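Doltel Opens Service Desk for Humanoid Robots Used in Furnished Rooms

NAKAJIMA, November – Doltel, the maintenance arm of Flallard, has opened a service desk for operators who run humanoid robots in furnished rooms such as show apartments, guest suites and training lounges. The desk covers first setup, routine care and joint repair for the Manano, Flallard's full-height two-legged model. Owners of earlier Flallard machines can send questions to the same desk but will continue to have repairs done at the factory.

Most calls to Doltel in the past year came from sites where the robot had been moved from a test floor to a carpeted room. Carpet changes how the feet settle, and fibers work their way into the ankle covers. Doltel has written a separate carpet schedule to deal with this. Under it, the ankle covers come off and are brushed out every 6 weeks, compared with every 10 on hard floors. The foot pads are replaced when the tread mark is gone.

"The robot is usually fine and the room is what changed," said Tomoyo Tsuji, who leads field service at Doltel. "Somebody brings in a new rug, or the sofa gets turned, and the standing check they did in spring no longer means much. We ask people to run it again. It takes less time than a phone call to us."

The standing check is part of the setup procedure supplied with each contract. The operator places the robot facing the furniture it will work at, with both feet flat, and brings the arms forward with the hands open. The elbows and wrists are then held still while the controller reads each joint for drift. If a joint reads outside its limit, the operator repeats the check once with the arms lowered before calling the desk. The knee joints are read last. Charging and data cables should be checked before any step is commanded, and a cable that has to cross the floor must be clear of both feet before walking mode is switched on.

Contracts include one setup visit and one service visit a year. At the service visit, a technician replaces the wrist seals, checks the elbow bearings for play and reloads the joint calibration file. Elbow and knee units are exchanged as complete assemblies, and the removed unit goes back to the Nakajima workshop for rebuilding. An elbow exchange takes almost 8 hours including calibration, so sites are asked to keep the room free for the full working day.

Bearing inspection is due after 1,000 hours of powered standing, whichever room the robot is in. The hour count is shown on the controller's service page and is not reset when a limb is exchanged.

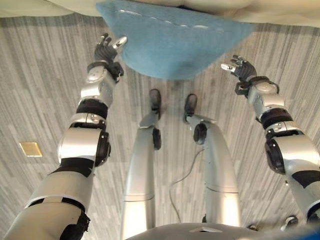 Page last changed: November, 4:10 p.m.

With the arms forward and the hands open, as in the view down the chest of a humanoid robot standing on carpet, the elbows, wrists and knees can all be looked over from one position. Doltel asks operators to send a view of this kind with any report of joint drift, along with the controller log from the same session. Reports without a log are answered but go to the end of the queue.

Spare ankle covers, foot pads and wrist seals can be ordered through the service desk. Elbow and knee assemblies are supplied only with a technician's visit. Sites with an existing Flallard repair agreement may move to the new contract at renewal.

Media and service contact: Tomoyo Tsuji, Field Service, Doltel, Nakajima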